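Home | News | Workplace | Interviews | Subscribe

At Plokilside, the robot packs and the people check

August | By Pryor staff

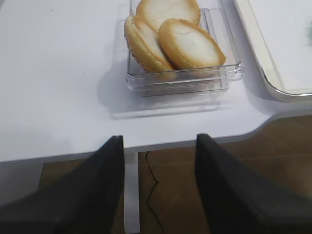

Plokilside has been baking for cafes and hotel kitchens for 14 years, and until last winter every cookie it sold was packed by hand. The bakery now has two robot arms from a supplier called Grerkier. Both began at a bench in the training room, where the new jobs are still tried out first. The work there is small in scale: three sandwich cookies leaning together in a clear square container, a white tray farther back on the table, and the black fingers of the gripper coming in from the front. The shift lead who runs the packing room said most of what she knows about the machines she learned at that table.

"A cookie isn't a box," she said. "They tip over, they lean on each other, and the rim crumbles if you squeeze. I spent 3 weeks on nothing but how hard to close."

She has packed at Plokilside for most of its history and did not ask for the robots. Management announced them at a morning meeting, and she remembers the room going quiet. "People wanted to know one thing, and it was whether they'd have a job. The answer we got was yes, but it took a while before anyone believed it."

No one was let go. The packing crew is the same size it was, though the hours have moved. The early shift used to start at 4 a.m. and now starts at 6. She called that the best part of the change. The worst part, she said, is the waiting.

"When I packed, I was moving all day. Now there are times I stand and watch. Some people like that. I get a sore back from standing still - I never had one from packing."

The software that schedules the arms is called Odis, and the crew is split on it. It assigns each batch to an arm or to a person, and at first it gave people only the batches the arms had failed on. "So all day you got the broken ones and the odd shapes," she said. "You felt like the cleanup." The crew complained, and the settings were changed so that everyone gets some ordinary batches too.

Pay was another sore point. Anyone who trains on the arms now gets a higher hourly rate, but that came only after the first group had finished training without it. They were paid the difference later. She thinks it should have been settled before the crates were opened.

Asked whether she would go back to the old way, she took some time to answer. "For the hours, no. For the talking, maybe. We used to stand across from each other at one long table. Now I'm at one end and my friend is at the other, and we catch up at lunch."

The bakery plans to try the arms on filled pastries next. She has asked to be there for the first tests.

We use cookies to improve your visit. Accept | Manage settings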